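The pillow is the hard one. Ask Idrisa Kirui, who writes the grasp planner at Norarus, and she'll tell you a coffee mug is a solved problem by comparison. A mug stays a mug. Soft stuff changes shape the second a finger goes in, and then the plan you made is for an object that no longer exists.

Her team's code, Doltano, replans 6 times a second. Used to be once per grasp. The old version picked a point, went for it, closed, hoped.
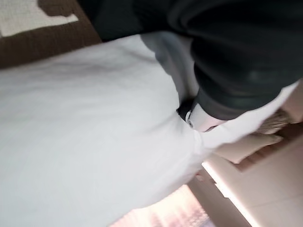
Why not just use a better camera and plan it all up front? A sharper picture only tells you where the cloth was before contact, so the planner still has to keep correcting once the finger starts pushing.

Hence the wrist view. Head camera for the big layout — where's the bed, where's the edge — and the wrist for the last few inches. The two feeds dont always agree. Vasilis Begović spent most of April on that, writing a small arbiter that decides which one to trust and when. It leans on the wrist late in the reach. Mostly works.

Training set is 4000 grasps, hand labeled, and 183 of those got tossed because two labelers couldn't settle on where the fold was. Kirui wants them back in. "Those are the good ones," she says. Begović disagrees, loudly.
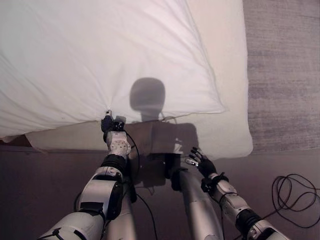
Then there's letting go. Releasing cloth is its own mess, and the planner treats it as a seperate task with its own cost terms, four of them, all tuned by hand. Pei-shan Shek would like that number to be zero. She's swapping the tuning for a learned score, running it in simulation overnight, reading logs over breakfast. Sim cloth is too polite, she says. Slides off everything.

Next up is two-arm timing, where one hand holds and the other has to wait its turn. The waiting is a single line in the config file right now. Shek has a branch open to replace it.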